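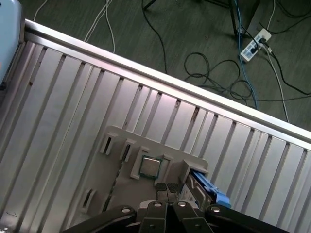 CPU in its plastic tray, on the ribbed metal panel.

Ticket 318
Subject: Processor slightly tilted in the square holder, brown spots on the panel
Opened by: Usa Phuthong, Flurncombe workshop
Assigned to: Nipon Wattanapong
Status: Waiting for parts

Usa Phuthong wrote:
Good morning. I am preparing the Brudholm computer for its new processor and I have two questions before I continue.

First, the processor does not lie flat in the raised square of the grey tray. One side is a little higher than the other. I did not press on it. Is it safe to lift it out like this, or can the underside be damaged already?

Second, there are small brown spots on the metal panel, at the upper ends of the ribs, close to the smooth rail. I cannot say if it is rust or only dirt. The computer was kept in the store room since May.

Nipon Wattanapong replied:
Hello Usa, thank you for the clear message. Please do not push the processor down into the tray. Hold it by the green border only, on two opposite sides, and lift it straight up. Then look at the underside under the desk lamp and write here what you see.

For the spots, try a dry cloth first. If the cloth becomes brown and the spot is smaller, it is probably dirt. Do not use any liquid while parts are lying on the panel. I would also like you to move the tray to the table before you rub, and the cables on the carpet should go to one side so that you do not step on them.

Usa Phuthong wrote:
I moved the tray to the table and lifted the processor as you explained. The underside looks clean and I found no scratch. When I put it back it was lying flat, so I think it was only placed badly.

With the dry cloth, 2 of the spots went away completely. The others became lighter but I can still feel them with my finger.

Nipon Wattanapong replied:
Then those are rust, but on the outside of the panel they do no harm to the computer. I asked Somkiat Nuchit if we have a spare panel from Wirkier. He has none on the shelf and will order one. The old panel can be used until it comes.

Please check also the blue latch. It should open and close without force.

Usa Phuthong wrote:
The latch moves well. I will keep the processor in the tray with a cover over it until the panel arrives. Can the ticket stay open please?

Nipon Wattanapong replied:
Yes, I changed the status. Kumiko Katayama will write here when the delivery is at the front desk.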